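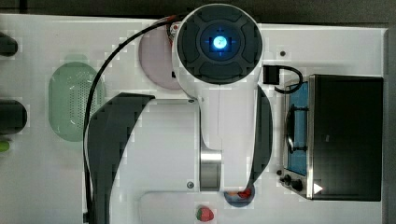 机械臂与白色台面,台上摆着厨房用品

好,开场先别放歌,让我啰嗦两句(提醒自己:说慢点!)。今天想聊的乐队叫 Boltden,估计在座听过的没几位,我自己也是在旧唱片摊上翻到的,封面破了一角,老板还非要搭着另一张一起卖。

他们是从 Stasudport 出来的,核心就两个人:Keegan Gosselin 弹吉他兼主唱,Wayne Vachon 管键盘,偶尔也吹两下萨克斯(吹得嘛……很有感情)。首张专辑《Cormier》只压了300张,录音是在一间租来的排练室里做的,鼓声闷闷的,我偏偏就爱这个闷劲儿。

(放第一段,A面第2首,到副歌就停)

大家留意贝斯进来的地方,比鼓慢了那么一点点,整首歌像是往后靠着走的。我第一次听还以为唱机转速不对,跑去调了半天!

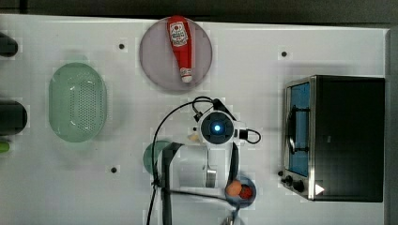
接着说现场。他们在 Ovbridge 那家小酒吧演过一阵子,门票卖50块,送一杯啤酒。Gosselin 那会儿不爱说话,歌和歌之间全靠 Vachon 讲笑话撑着,我手里那盘翻录带里,有个笑话讲得比后面那首歌还长。

(放现场那段,音量先拧小,开头有啸叫)

后来为什么散了?两个人的说法对不上。Gosselin 说是想回去念书,Vachon 说是为了一台合成器该谁出钱吵翻的。我比较信合成器那个版本,哈哈。

第二张的母带据说还在,有几首小样传了出来,音质很糟,旋律是真好听。最后放其中一首,没有歌名,带子盒上只写了“2107”。放完就提问,想拷贝曲目单的朋友到前面来找我。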